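The Stool

The stool came from Verbruggen on a Tuesday, in a flat box that fit under her arm on the bus. She had moved to Ovesbridge with two suitcases and a lamp, and for the first week she sat on the larger suitcase to eat. The man at the counter said the legs went in by hand and that most people had it done before their coffee got cold.

She read the instruction sheet on the bus, and again at home. It said the stool would hold 290 pounds. It said to work on a covered surface. It did not say how hard to push.

Her father had put together everything in the house at Fimside. He did it at night, after his shift, on the kitchen table with the radio turned down. She used to sit on the stairs and listen to him. There would be a long quiet, then a knock, then another long quiet. In the morning there was a shelf, or a crib for her brother, and her father was asleep in his work shirt. 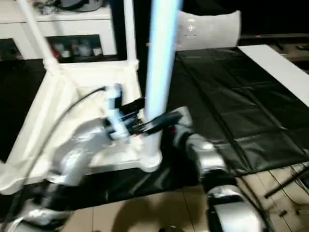
He started every piece upside down. You build it the way it doesn't stand, he told her once, and then you turn it over and find out. She was eight and thought he was talking about the bookcase. He probably was.

She called home that evening and her mother answered. They talked about the rent, which was 400 more than she had planned on, and about the bakery downstairs and whether it was noisy. Then her mother put the phone down on the counter and went to get him. She heard the back door, and his shoes.

"I bought a stool," she said.

"What kind?"

"Plastic. The legs go in by hand."

He thought about this. "Do they go straight in, or do they lean?"

She looked at the sheet. "I can't tell."

"Then don't force it," he said. "Put it on something that won't scratch. Get one leg in and leave it alone. Go around to the other side and look at it from there."

She said she would. He asked if she had a proper table, and she said yes, which was not true. She had the floor and a trash bag cut open along the seam. He asked what the weather was doing. It was raining in Ovesbridge and dry in Fimside, and they stayed on that for a while.

After they hung up she spread the plastic by the window and knelt on it. The first leg went in with a knock she felt in her wrist. She left it alone and went around to the other side.

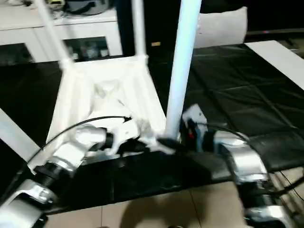 A white stool, legs up, on black plastic.

It was past eleven when she turned it over. One foot sat a little high, so she turned it back, leaned on that leg with the heel of her hand, and tried again. Then she carried it to the window and sat down. The bakery had its lights on already -- somebody was pulling trays out of a rack. She sat there with her coat over her knees and watched until the first bus to Vustevik went by.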